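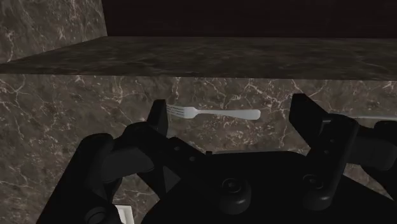

I've had the Skomard home energy monitor clipped into my breaker panel since May, and I keep getting asked if it's worth the money, so I'm finally writing it up.

Quick background. I got mad about subsidies last winter (long story, I read too much about what fossil fuels get from the public purse), and after a few weeks of grumbling I decided I should at least know what my own house was burning. The Skomard cost me $170, plus $13 for an extra pair of clamps for the heat pump. There's a cheaper one from Gondum that a lot of people on the forums like, but it only reads the whole house, and I wanted to see single circuits.

Installing it was easy except for the part where it wasn't. The clamps snap over the wires fine, but my panel is crowded and the cables are stiff, so I spent most of an evening getting the cover back on. If you've never had a panel open before, hire an electrician. Please!

The app is good. It shows you live numbers, daily totals, and a carbon estimate based on what your local grid is running on that hour. I love that last bit way more than I expected to. I've moved the dishwasher and the car charging to early afternoon, when there's a lot of solar around here, and my evening line is so much flatter now. In my first full month the house used 1028 kWh, and I found out that 54 of those were going to an old dehumidifier in the basement that I had completely forgotten about. It's unplugged now.

Stuff I don't like: the carbon estimate drops out whenever the grid data is late, and it leaves a gap in the chart and never fills it in. The export button gives you a file with the dates in a weird order. And the Rasum plan, their paid tier, keeps popping up on the home screen even after you say no. It's mostly longer history and some "green score" thing that compares you with your neighbors, and I'd skip it.

Support was okay. One of my clamps read backward, I wrote in, and they told me to flip it around (fair enough, the arrow is tiny).

Would I buy it again? Yeah, I would, though I'd wait for a sale. If you rent or you can't get at your panel, look at the Charvát smart plugs instead. I have two of those on the freezer and the TV and they've been solid, and you can take them with you when you move.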